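Home Entries Archive Search Log in
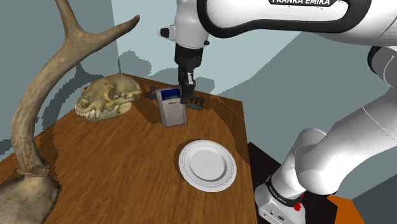 Monday, December 1, 2025

The arm threw the gray box again. I say threw. Teemu, who wrote the release routine and has feelings about it, prefers "early release under load." In my simulator the load went early and then went off the table and then, in a way I have not worked out yet, through the floor. I had it set up so nicely too, the antler at one end, the skull grinning beside it, the gripper hanging at the corner of the box and the white plate out in front waiting to be missed. All it had to do was lift the box, carry it over the plate and put it down. A toddler could do it, though the toddler would want the skull.

Count for the day: 84 runs, 35 bad ones. On Friday it was 4 bad ones. Between Friday and this morning I changed one thing, or believed I changed one thing, and have spent ten hours learning what a loose grip I have on the word "one."

What I changed was the friction on the finger pads. Marjatta wanted it lower to match the worn pads on the real arm upstairs, and fine, she's right, new pads are a fantasy. So I lowered it and the box started slipping, and that is what boxes do when you lower the friction. I wrote this in the log, feeling clever, and went for coffee.

Then I came back and put the friction where it was on Friday and the box slipped just the same.

After that I had my usual afternoon. Blamed the physics engine. Updated the physics engine. Blamed the update. Put the old one back. Ate a cinnamon bun over the keyboard, which I have asked other people not to do. Around three I started a run with the box glued to the fingers by force of law, zero slip allowed, and it still came off halfway over the plate. So it was never slipping. Something was telling the gripper to open.

The something is Vullia. Vullia is our little safety layer, supposed to watch the joints and stop everything if a force goes over the limit. It has a stop state, and in the stop state it opens the fingers. Irja put that in two years ago for a good reason, her own thumb. If you are caught in the gripper you want it to let go. But if the arm is carrying something at shoulder height and the stop comes, it also lets go, and whatever it was carrying is now your problem, or your foot's. We all knew this, I think, in the way you know where the fire extinguisher is.

The new part is why it stops. The ladder thing behind the box. I turned on its collision shape last week so the arm would quit passing through it like a ghost (a separate complaint, from Arvo, with screenshots). The collision shape fills in the gaps between the crosspieces and sits a bit fatter than the ladder looks. On the way up the gripper grazes this invisible lump, the force spikes for a tick, Vullia decides a person is being crushed, and out goes the box. Sometimes with a delay, which is what fooled me. The stop message sits in a queue behind the camera traffic and arrives when the arm is already on its way to the plate. I found it on line 567 of the log, in plain words, where it had been since nine in the morning. STOP: CONTACT LIMIT. I had been searching for "error."

The lump I can fix before breakfast. The queue bothers me. A stop that shows up late is a bad stop, and the real arm runs the same code, with the same queue, and has Sointu standing next to it most mornings with her hair not tied back. I went up and told her. She said "how late?" and I told her, and she looked at the arm for a while and switched it off at the wall.

It stays off until the stop has its own line that doesn't share with anything. Marjatta signed the page. Teemu argued for reduced speed, then read the log, then stopped arguing and took the job himself, so I'll forgive him "early release under load." We still don't agree on the fingers. Irja says open. I say hold, with a way to push them apart by hand. Arvo says it depends whether you are the thumb or the foot.

The Usten people expect a demo on Thursday. I wrote them an email with the word "postpone" in it, took the word out, put it back in, sent it.

Forgot to buy cat food. She has been given tuna and is acting as if this was the plan.

Tomorrow: collision shape in pieces, one per crosspiece. Run the 84 again. Search for STOP. Vacuum the keyboard.

Recent entries
Arvo and the ghost ladder
New pads, old pads
Matar loses its calibration, I lose a weekend
Solus: goodbye to the old controller
Irja's thumb, a history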